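Chapitre 4
Petits objets, grandes mesures

J'avoue un faible pour ce chapitre : on y travaille avec ce qui traîne au fond d'un tiroir ! Dans mon atelier de Lovesance, j'ai toujours un rouleau de ruban adhésif et un petit cube à portée de main. Avec ces deux-là (et une règle de 20 cm), on tient déjà le cylindre, le cube et presque toutes les formules des 12 premiers exercices.

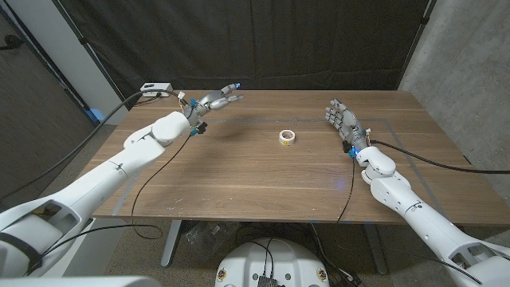
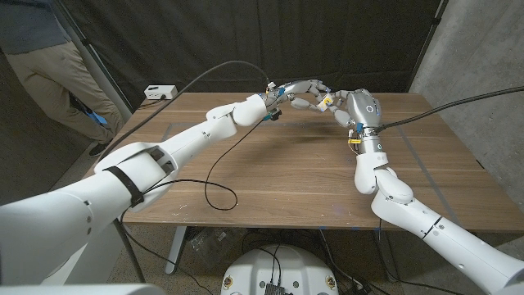
Le rouleau d'abord, le petit cube ensuite, chacun sur la table en bois ou juste au-dessus.

Comment trouver le volume de ruban sur un rouleau ?
On calcule le volume du cylindre entier, puis on retire celui du trou central, mandrin compris. Gardez tout en centimètres, et souvenez-vous que 1000 cm³ font un litre.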